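The Summer I Learned to Love a Wood Floor

I bought my house in Hircombe for the porch, and I didn't give the floors a single thought. They were under carpet anyway, a brown shag that smelled like soup. Then one April morning I pulled up a corner in the hall closet and found oak. Well, I was done for!

Six weekends later the carpet was gone and I owned 1,000 square feet of scratched old boards, plus a bad knee. I called a refinishing outfit over in Plidton for a price. They said $2,995. I made myself a sandwich and thought about it. 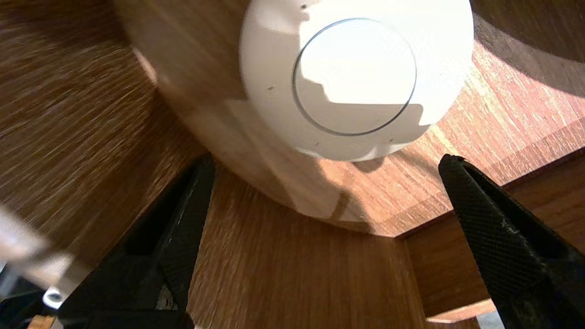

Doing it myself

I rented a drum sander, and let me tell you, that machine wants to go places. I practiced in the back bedroom, where a rug could hide my sins (it does). Go with the grain, keep moving, and change the paper before you think you need to.

The edges took longer than everything else put together. I did them on my knees with the radio on, and I still know all the words to every truck commercial in the county.

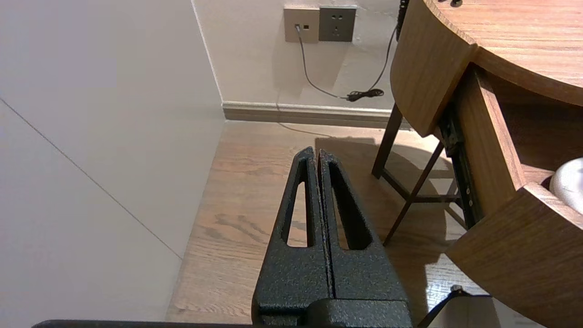 How long should you stay off a fresh finish?

Give it a full day before walking on it in socks, and longer for furniture. Check the can, as brands differ. Rugs went down last at my place – I waited weeks.

I spent about $200 on finish and brushes and went with satin. Gloss is pretty, but I have a dog.

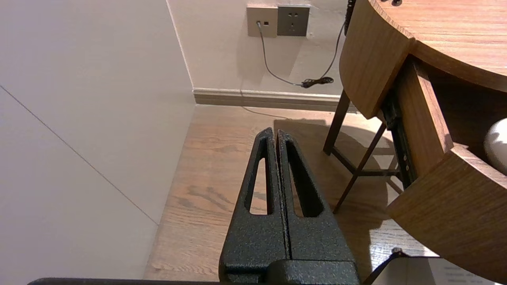 Last updated August 24, 2018

The hall still has one dark stain by the closet, shaped a bit like Florida. I sanded it, bleached it and sanded it again, and then I put the umbrella stand on it.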